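My mod list inspection checklist (with way too many comments)

By Paloma Haddad

Every February I start a new playthrough of Lurnasow, and every February I ruin it by hour three. Missing textures, a blacksmith standing inside his own anvil, a save file that won't open anymore. So I finally typed up the checklist I run before I let a modded save anywhere near my real character. Steal it, change it, yell at me about it!

Before you install anything

1. Back up your save folder.
Copy the whole folder, autosaves too, and put it on another drive. I used to copy only my newest save, and then the newest save was the broken one. I've got a folder called "before Ostel" that has rescued me more often than I'd like to admit.

2. Write down your game version.
Mine is build 2212. If a mod page says it was made for something older, read the comments from the bottom up and see if people are still getting it to run. I mark these as "maybe" and install them last.

3. Turn off automatic updates.
Do it tonight. The last patch came in while I was making dinner and half my list went dead.

4. Check the permissions and the readme.
Yes, the whole readme. The Hakim weather pack has one line near the end telling you to delete the old version's sound folder first, and if you skip it you get thunder indoors (very atmospheric, but no).

Load order

5. Big overhauls first, small patches last.
My order goes: bug fixes, Hakim weather, the Ostel city expansion, new quests, then gear and faces. Anything with "patch" in the name sits under both of the mods it patches. I still get this wrong about once a list.

6. Run the conflict checker and read what it says.
Yellow lines I mostly leave alone. Red lines I fix one at a time and restart after each one. Fixing five together feels quick until something breaks and you have no idea which of the five did it.

7. Keep the total sane.
The game will try to load 1000 plugins and it'll be miserable the entire time. I'm much happier with a short list I can remember by heart. 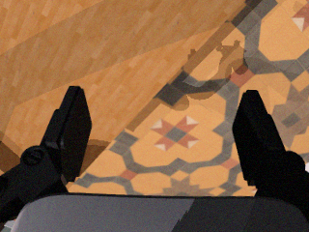
Once the list loads without complaints, I make a throwaway character and never, ever my main. Hers is always called Test Lady and she has died in every ditch in the kingdom.

In-game walkaround

8. Stand in the harbor market at noon.
It's the busiest spot on the map. If the frame rate holds there, it'll hold pretty much anywhere. Comment from my last run: passed, with one hiccup when the bell rang.

9. Go in and out of the same inn 9 times.
Boring! Do it anyway, because this is how I caught the memory leak in an old lighting mod. Each door took a little longer than the one before until the game just gave up.

10. Talk to a guard, a merchant and a quest giver.
Look for blank subtitles, missing voices and anybody answering with someone else's lines. Last run: the merchant was fine, the guard had no voice at all. It was a bad unzip, and reinstalling fixed it.

11. Give yourself 1000 gold and buy something heavy.
Checks the shop menus and the carry weight in one go. If the gold vanishes and the item doesn't show up, look at your inventory mods first.

12. Pick a fight outside the walls.
Wolves are fine for this. Watch the animations, loot the bodies, then save and reload while you're still in combat. A list that survives a mid-fight reload gets a big green check from me.

13. Fast travel to Skondar and back.
Skondar is where the Ostel roads run into the original terrain, and there's a seam by the bridge where I fell through the world twice. The terrain patch goes under Ostel in the load order. Status: still open, I've got a tiny gap left by the mill and I'm just walking around it for now.

After the test

14. Delete the test saves, make a fresh backup, and copy the final load order into a text file with the build number at the top.

15. Don't add anything mid-playthrough.
I fail this one every time. Current status: failed, I saw a mod with new hats.

If you've got a fix for the gap by the mill, please leave it in the comments. I check them most evenings.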